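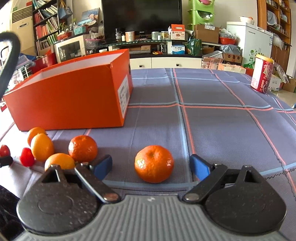
Sunday, started 7 a.m.
Gripper comparison, fruit into box

Picking up where the February notes stop. Goal for this session: decide which finger pads go on the next pair of hand-helds, and see how the Curkine mount holds up now that the camera sits lower and closer to the palm. Bench is the dining table, cloth left on. The plaid is nice to have because you can see the lens bend straight off the stripes and tell at a glance whether a calibration got loaded.

Pads under test:
Wirnholm blue, the textured one, new batch
Wirnholm blue, old batch, already used on the cup and spoon set
Maurya gray foam (only got half a session, see further down)

Fruit first, box second. I want the pads judged on the squeeze before we worry about the drop. The mandarin is my favorite starting object. It's small enough to sit in the gap with the fingers wide open, the peel gives a little, and if you come in crooked it rolls and you know right away. The old foam tips used to shove it along the cloth before they got hold of it. The new Wirnholm pads just take it! I did a run of 29 mandarin picks on one hand and dropped one, and that one was me looking at the clock.

Things I noticed while doing those:

Trigger travel is long. Good for soft fruit, tiring for everything else. By the last few picks I was resting my elbow on the table, and it shows in the trajectories as a flat spot right before the close. Need to watch for that in the data.

The open width is generous enough that I stopped aiming with the fingertips and started aiming with the middle of the gap. Much faster. I think anyone new should be taught it that way from the first minute.

With the palm camera down low the fingers take up a good part of the view. I was worried about it, and I'm less worried now. Both pads stay visible when open, and the target sits between them all the way in. What suffers is stuff directly behind a finger. A small citrus can vanish behind the left one and come back two seconds later. For a policy that only sees this one view it might matter, so I'd like the head camera running too before we commit.

Lint. The black housings pick up every fiber in the house. Harmless so far, but I'd like to keep it off the pivots. Wipe between sets.

Moved to mixed fruit after coffee. Oranges, cherry tomatoes and a few of the bigger tomatoes in rotation, box kept open in the middle as the target.

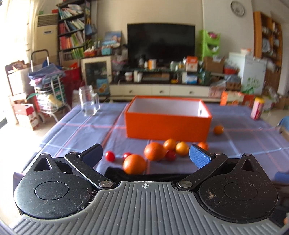 Kanchan Kaushik thinks the cherry tomatoes are the real test and the oranges are flattering everybody. Any pad with some grip will hold an orange, she wrote back when I sent the first numbers, and if the new batch can't take a cherry tomato without pinching it out sideways then she'd stay with the old one and save the swap. She also wants the trigger spring looked at before the pads, in case we are blaming rubber for something the spring does.

Fair point, so I did tomatoes next, eight with each batch. New batch: 8 held. Old batch: 7 held, one squirted out toward the box and I have to admit it would have been a great shot if it had gone in. The difference is tiny and I wouldn't hang a decision on it. The feel is a different matter. The new texture bites early, so you can stop squeezing sooner, and that makes the whole motion calmer. I'm a fan.

Spring: swapped in the softer one from the Mekville kit for the last set. Lovely on the tomatoes. Too lazy on the way back open, you release and the fingers think about it for a moment. Going back to stock for now. Could try the soft one with a shim.

Maurya foam: very gentle, nothing bruised, but it tears at the corner where it meets the metal. Stopped when the second corner went. Would happily retry if they send a denser one.

Two hands in the afternoon. This is where it gets fun. One hand holds a big orange, the other goes after a small tangerine, and the timing between them has to feel natural or the demo is worthless. Clock sync between the two Curkine units stayed clean on every take I checked. The arms do bump if you work too close on the same side of the box, so approach from different sides and go in one after the other.

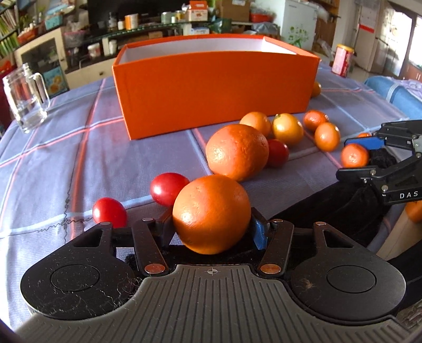

Both grippers on fruit at once, blue pads. Large orange in one, small tangerine in the other.

The big orange is close to the top of what I'd ask of one hand. It holds fine, but you lose a lot of the view to peel, and placing it is partly memory. For the next set I'd do big ones early while the box is easy to see into and leave the small ones for last.

Plan is up to 1,000 episodes with this setup if the pads survive. To do before that:
new batch pads on both units, label the old ones
stock springs, try the shim on the spare only
head camera on and synced
ask Wirnholm if the darker and brighter blue are the same compound
wipe housings, check pivot pins for play
Kanchan to repeat the tomato set with her own hands, mine have gotten used to it

Trigger hand sore. Stopped at 5.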